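3.2 Collecting the folding demonstrations

All of the towel folding examples were gathered on the two-arm station at Derkine, with one operator guiding both arms at once. We were surprised by how quickly people took to it! Amado Dizon recorded his first usable episode on his first morning, and by the end of June the set held 845 episodes from 21 operators. Each operator contributed at least 40 attempts, whether or not the fold came out straight. We kept the crooked ones on purpose — a policy that has only seen tidy cloth has little to go on when a corner slips.

Every episode ends with both arms held clear of the towel, so that the last view of the towel is a clear one (Figure 4). Operators were free to choose which edge to lift first, and their habits differ in ways we find really exciting. Some smooth the cloth after every fold, others save it all for the end, and a few never smooth it at all.
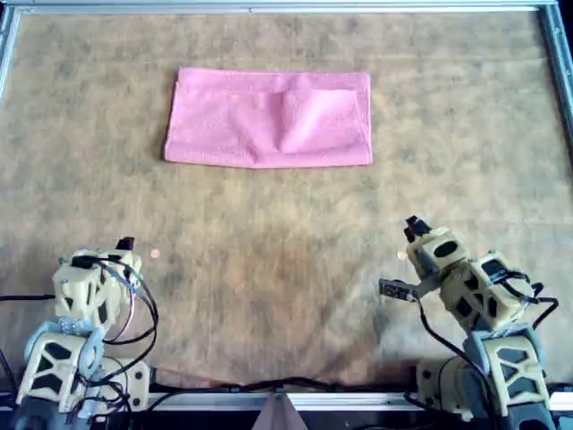
Figure 4. Folded towel on the work surface, with the two arms clear of it.

Labels were added afterward by Bongani Mtshali, who marked the start of each fold and scored the final shape. A ridge or bunched layer lowers the score but does not remove the episode from training. We held out 400 attempts, recorded separately, for the tests in Section 4, and none of the operators who made them appear in the training set. The labeling tool, Herkska, plays both views side by side, and that made the slow parts of this job much more pleasant than we had feared.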